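Workshop Notes: Clamping Without Dents, Drift or Racked Joints

February 2023
Hiwot Degefa

Most clamping faults in home repair work come from the setup. The glue is usually sound and the clamp is usually strong enough. The jaws are out of line, the pads are missing, or the pressure lands in the wrong place. The notes that follow apply to small work: drawer boxes, chair rungs, picture frames, cutting boards and shelf edging.

Dry fit first

Assemble every joint without glue and close the clamps to working pressure. Check the joint line on both faces. A gap that stays open under moderate pressure will stay open with glue in it. Plane or sand the mating edge until it closes, then take the clamps off and set them down in the order they will go back on. Leave the screws backed off by two turns so each clamp slips over the work with the pads in place.

Mark the parts with a soft pencil across the joint. A single slanted line over a glue-up of several boards shows at once if one has been flipped.

Jaw alignment

The two jaws of a clamp should face each other squarely across the work. On a bar clamp, sight along the bar with the jaws open and nothing between them. If one jaw leans, it will push the work up or down as the screw tightens, and the panel will lift off the bar. On older clamps the sliding jaw often leans a little until it is loaded. Shim the pad with thin card to bring the face back to square.

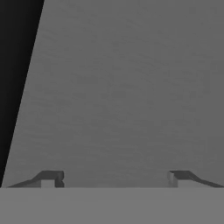
Facing tips with a wide gap between them.

Open the clamp wider than the work needs by the thickness of both pads plus a little for handling. A clamp that has to be forced over the parts will scrape glue off the edge or knock a dry-fitted piece out of place.

Pads

Bare metal jaws mark softwood at any useful pressure. Scrap blocks work well if they are softer than the piece or of the same wood, with the grain running along the joint. Hold them to the jaw with double-sided tape. Cork sheet is good for finished surfaces. Rubber grips better but can stain pale wood and shellac, so put waxed paper behind it.

Wipe pads before use. A bead of dried glue on a pad will leave a dent the same shape as the bead, and steam does not always lift it.

Plastic snap-on pads tend to split in a cold garage. The Nevenon pads I bought last March have held up. The Tirno set was looser on the jaw and I now use it only for sanding fixtures.

Placing the pressure

Pressure spreads out from a jaw at an angle of 45 degrees on each side. Wide boards therefore need fewer clamps than narrow ones, and a stiff batten along the edge spreads the load further. For shelf edging I use a batten on every run, as thin strips bow between clamps.

Put clamps above and below the panel in turn. All of them on one side will cup it. Tighten from the center toward the ends, a half turn at a time, and check with a straightedge before the final turn.

Stop when a fine, even line of glue shows along the joint. More pressure than that squeezes the joint dry and bends the bar. Long runs of squeeze-out mean too much glue - cut back on the next one.

Checking for square

On a box or frame, measure both diagonals. If they differ, shift the clamps slightly so that they run toward the longer diagonal, then measure again. Do this in the first 10 minutes. After that most yellow wood glues have begun to grab and moving the parts will weaken the bond.

Cleanup and storage

Leave squeeze-out until it is rubbery, then lift it with a putty knife or an old chisel. Wiping with a wet rag pushes thin glue into the pores, and the patch shows up under stain.

Wax the bars and screws with paste furniture wax. Glue drops then flake off with a thumbnail. Do not oil the bar of a clutch-type clamp. The clutch plates depend on friction and an oiled bar will slip under load.

Hang clamps with the jaws closed lightly. My rack at the Bainbridge shop holds 14 bar clamps on a length of angle iron screwed to the studs, sorted by length, with the short ones nearest the bench. The Gendus spring clamps go on a dowel underneath.

If a jaw face has picked up rust, rub it flat on fine abrasive paper laid on glass, wipe it clean and wax it. Check the swivel at the end of the screw at the same time. A pad that no longer swivels will twist the work on the last half turn.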